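Prosari black-top work table, rounded corners

Item 231, listed by Cletbridge. Last updated 2023-07-02.

A large, matt black table for workrooms, labs and packing rooms. The top is plain and dark, so pale items such as pill bottles and tubs are easy to find on it. Shown in use with a small white-capped bottle.

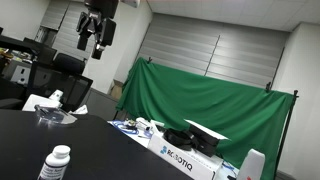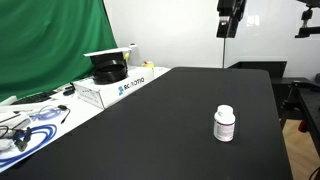
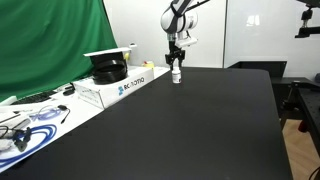
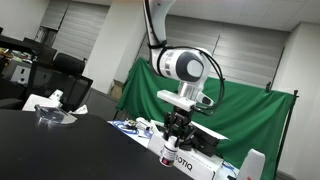
*Black-top table in a shared workroom, with a small white bottle in each view.*

## Details

- Top: black, matt finish, smooth
- Corners: rounded
- Supplied flat, with fixings and a hex key
- Assembly: two people, 20 minutes
- Delivery: 3 working days from order
- Guarantee: 22 months on the top and the frame

## Using it with other tables

The second and third pictures have it alongside a white table, which carries the keyboard and a boxed item. This is a common way to set it up – one surface for the job in hand, one for everything else. If you want the two tops level, measure your existing table before ordering. Joining plates are sold separately under the Brokik name and fit either long side.

## Care

Wipe with a damp cloth and a little washing-up liquid, then dry. Dust and light specks do show on black, so expect to wipe it more often than a white top. Don't use scouring pads or cream cleaners. Faint scuffs will usually fade with a soft dry cloth, but deep scratches can't be polished out.

Felt pads for the feet are in the small bag taped under the top. Please check for it before you throw the packing away.

## Ordering

The Somboon version with square corners was dropped in April and won't be coming back. Spare feet and fixings for it are still in stock.

For orders of more than one table, or delivery above the ground floor, ask for Beca Voyle. Returns and damaged parts go to Zlatko Trajkovski – have the item number ready.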